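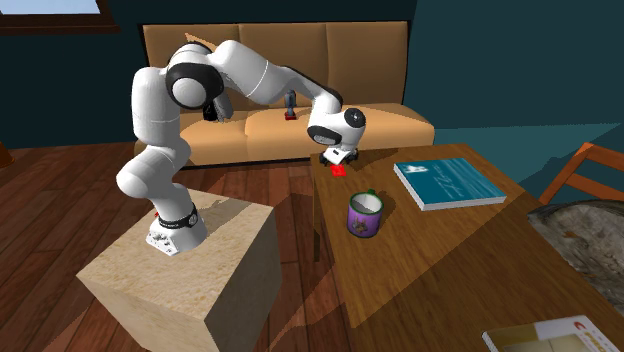
Oretti 166 카드 집기 시연 세트 (시뮬레이션판)

제조사: Brultow
국내 상담 및 시연: Faltanwood 전시장 2층
구성: 시뮬레이션 소프트웨어, 거실 장면 파일, 조작 단말, 설치 안내서
대상: 로봇 교육 기관, 기업 연구실, 공개 행사 운영 부서

제품 개요

Oretti 166은 공개 행사나 기관 방문 때 로봇 팔의 집기 작업을 화면으로 보여 주기 위한 시연 세트입니다. 가상의 거실에 흰색 로봇 팔 한 대가 나무 받침대 위에 설치되어 있고, 관람객은 조작 단말로 팔을 직접 움직이거나 미리 저장된 동작을 재생할 수 있습니다. 실물 로봇을 운반하거나 안전 울타리를 세울 필요가 없어 회의실이나 강의실에서도 쓸 수 있습니다.

기본 과제는 얇은 빨간색 카드를 집는 것입니다. 카드 옆에는 손잡이가 초록색인 보라색 머그와 청록색 표지의 책이 놓여 있습니다. 블록이나 공보다 납작한 물건이 어렵습니다. 손가락이 조금만 높으면 카드에 닿지 않고, 너무 낮으면 탁자에 먼저 닿습니다. 처음 단말을 잡는 분들은 대개 높이 조절에서 시간을 씁니다.

주요 사양

장면: 거실 1종 (소파, 나무 탁자, 나무 바닥 포함)
시점: 전체 시점, 그리퍼 근접 시점
그리퍼: 두 손가락 방식
조작: 단말 수동 조작, 저장 동작 재생
저장 가능한 동작: 최대 1000개
1회 체험 시간 설정: 초 단위, 출고 기본값 80초
화면 출력: 2개 동시 출력 가능
언어: 한국어, 영어, 독일어, 스페인어

시점은 시연 도중에도 바꿀 수 있습니다. 전시장에서는 큰 화면에 전체 시점을, 조작하는 사람 앞의 작은 화면에 근접 시점을 띄웁니다. 근접 시점에서는 검은색 손가락 두 개와 그 사이에 세워 잡은 카드가 가까이 보이고, 카드 가운데의 숫자 01110101도 읽을 수 있습니다. 손가락이 카드의 어느 쪽 가장자리에 닿는지 설명할 때는 이 시점을 권합니다. 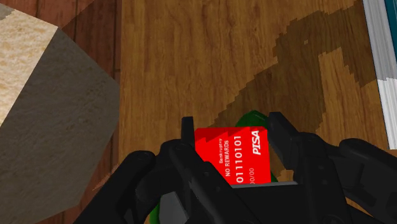
두 시점을 함께 쓰려면 화면 두 대가 같은 컴퓨터에 연결되어 있어야 합니다. 화면이 한 대뿐이면 단말의 오른쪽 위 버튼으로 전환하십시오. 전환하는 동안에도 팔의 동작은 멈추지 않습니다.

공개 시연 안내

Faltanwood 전시장에서는 12월 한 달 동안 Oretti 166 공개 시연을 진행합니다. 시연은 오전 10시 30분과 오후 3시에 시작하며, 한 회는 약 100분입니다. 앞부분에서는 Brultow의 장면 설계 담당 Rania Abdel Rahman이 저장 동작을 재생하면서 접근, 하강, 파지, 들어 올리기를 단계별로 설명합니다. 이후 참가자가 차례로 단말을 조작합니다. 영어로 진행하고 한국어 통역이 있습니다.

체험은 한 사람당 두 번입니다. 첫 번째는 전체 시점만 보고, 두 번째는 근접 시점을 같이 봅니다. 카드를 놓치면 그 자리에서 다시 시도할 수 있고, 설정된 시간이 지나면 장면이 처음 상태로 돌아갑니다. 기록은 따로 발표하지 않습니다. 본인 기록을 받고 싶은 분은 퇴장 전에 접수대에 말씀해 주십시오.

기관 단체 방문은 별도로 신청받습니다. 지난 단체 시연에서는 Alfredo Galang이 교사용 화면을 맡았는데, 저장 동작 목록을 찾는 데 시간이 걸린다는 의견이 나왔습니다. 현재 판에서는 목록에 이름 검색이 추가되었고, 자주 쓰는 동작을 맨 위에 고정할 수 있습니다. 이전 판을 쓰시는 기관은 업데이트 파일을 무상으로 받을 수 있습니다.

설치와 준비

설치에는 보통 반나절이 걸립니다. 조작 단말은 화면에서 한 걸음 떨어진 책상에 놓고, 케이블은 관람객 동선 반대쪽으로 빼십시오. 장면의 나무 바닥과 그림자는 밝은 조명 아래에서 구분하기 어려우므로 큰 화면 앞 조명은 낮추는 편이 좋습니다. 소리는 기본으로 꺼져 있습니다.

행사 전날에는 저장 동작을 한 번씩 재생해 보시기 바랍니다. 카드 위치를 바꾼 뒤에는 이전 위치에서 저장한 동작이 맞지 않습니다. 초기화 메뉴에서 ‘기본 배치’를 고르면 출고 상태의 위치로 되돌아갑니다.

별매품

Oberholzer 단말 거치대 (책상 고정형)
추가 조작 단말
교사용 인쇄 안내서, 한국어판

구매 및 대여

구매와 단기 대여 모두 가능합니다. 대여는 행사 하루 단위로 계약하며 설치 인력 한 명이 포함됩니다. 가격은 화면 대수와 언어 구성에 따라 달라지므로 견적으로 안내합니다. 구매 상담은 Dulce Solís, 대여와 단체 방문은 Hermine Hollenstein이 담당합니다. 문의하실 때 행사 장소의 크기와 예상 인원을 함께 적어 주시면 견적이 빨리 나갑니다.

별매 거치대는 현재 재고가 없어 다음 입고분부터 발송합니다.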